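Project report: How students store dry food in shared kitchens
Module: Household Studies, second year
Submitted May 13, 2025

Introduction

In our student residence every kitchen is shared by 7 people. Dry food such as rice, oats, lentils and flour is kept in open cupboards, and each person has one shelf. In my first year I threw away flour two times, once for insects and once because it had a smell of washing powder. I wanted to know if the way we store the food makes a difference, and if a simple change can help.

The project had 3 questions. How do students store dry food after they open the packet? How much moisture does the food take in during the test period? Which kind of storage do students find easy enough to use every day?

Background

Dry food keeps well when it has little water in it. When the air in the kitchen is damp, the food slowly takes in water from the air. In a shared kitchen the air is often damp, as several people cook one after another and the window stays closed in cold weather. Flour and oats change faster than rice, because the pieces are small or broken and more of the surface meets the air.

The original packet is usually made of paper or thin plastic. It protects the food well before it is opened. After opening, most people fold the top and put a clip or a rubber band on it, or they do nothing.

Method

The work took place in two kitchens of the Manole residence. First I looked at the shelves, with permission of the people living there, and wrote down how every opened packet was closed. I did not write down whose shelf it was.

For the storage test I used oats from one single bag. I put 500 g into each of three kinds of storage: the paper packet folded with a clip, a thin plastic bag with a knot, and a plastic box with a tight lid. All of them stood on the same shelf, far from the cooker. I weighed them at the start and at the end of every week in May until the report had to be finished. Before each weighing I put the kitchen scale to zero and checked it with a coin.

For the third question I talked with the people in both kitchens. I asked them to try the box with the tight lid for their own rice or oats and to tell me what they liked and did not like.

Results

Most opened packets on the shelves were closed only by folding. Clips were used mainly for coffee, and I think this is because people pay more for coffee and care more about it. Sugar was often left open completely.

In the storage test the folded packet gained the most weight. The plastic bag was in the middle. The box changed so little that my scale could not show it with certainty. The oats from the folded packet were also softer when I tasted them, but taste is my own opinion and I did not make a blind test.

The conversations gave me results which I did not expect. People agreed that the box protects the food, but several of them stopped using it after a few days. The reasons were practical. A round box wastes space on a narrow shelf. A lid which is very tight is difficult to open when one hand is holding a spoon. Some people missed the cooking instructions printed on the packet, so I suggested cutting them out and putting them inside the box.

Discussion

The test was small and short, and the scale was a normal kitchen scale. I can say which storage was better in our kitchen, but I cannot say how many days longer the food would stay good. I also did not measure the damp in the air, and this is the biggest weakness of the work. If I repeat the project I would borrow an instrument for it and I would include flour.

My advice for the residence is modest. Each kitchen could have 2 boxes for the food that all people share, for example salt and sugar, with a lid that opens without force. For the private shelves a good clip is already better than a fold.

Appendix: containers 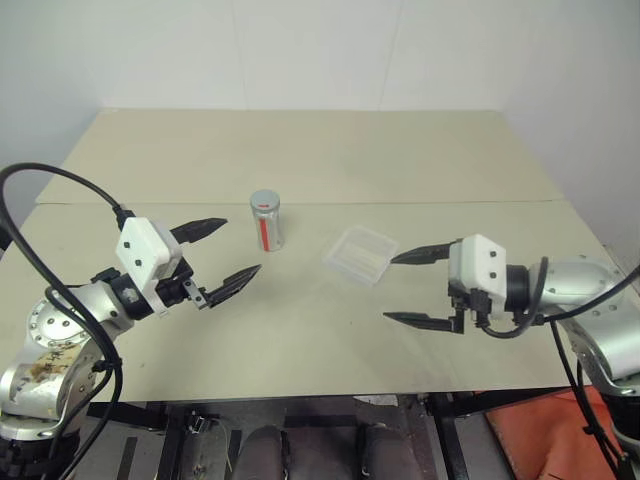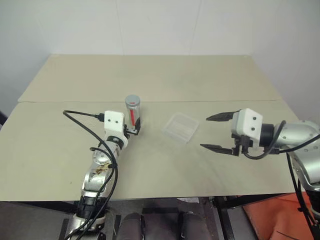 Second picture: upright container with a round grey lid, and a clear plastic case on the table.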